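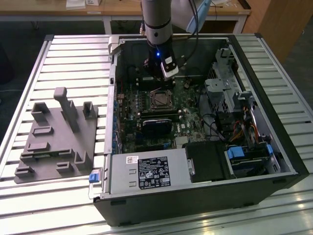

Home Archive Repair Notes Household Contact

Retiring a Desktop Tower: Notes on Disassembly and Sorting

November 14, 2020

The desktop computer that served this household's study was withdrawn from use in August. It had been purchased secondhand from Andreadis, an office clearance firm, and it performed its duties adequately for 5 years. The present entry records the procedure adopted for taking it apart, for the benefit of readers who are considering similar work.

Before any case is opened, the power cord should be disconnected and the power button held down for several seconds. The tower is then laid on its side and the side panel removed, so that the motherboard faces upward. Working in this position is strongly recommended. Screws that are dropped remain where they can be found, and the cables do not pull against their connectors.

The processor was designated for reuse and is to be installed in a second machine. With the CPU socket empty, particular care is required. The contacts in many sockets bend easily, and a board with damaged contacts has little resale value. A protective cover should be fitted if one has been kept. In this case it had not, and a replacement was ordered from Jaltano at a cost of 2 dollars.

Attention next turns to the wiring. The orange, yellow, red and black wires from the power supply should be released at the connector and never drawn out by the wire itself. Blue plastic is used for the drive caddy clips and for the latch at the end of the power supply, a practice this author wishes were more common.

Drives are treated separately from all other parts. The 80 GB disk was erased in full before removal – a step that should not be left to the recycling facility. Memory is placed in an antistatic bag and labeled.

The remaining parts will be delivered to the Arard collection point on Evholm Road, which accepts metal cases and circuit boards without charge. Power supplies are accepted there as well, provided that they have not been opened. The screws, 14 in total, have been retained in a jar.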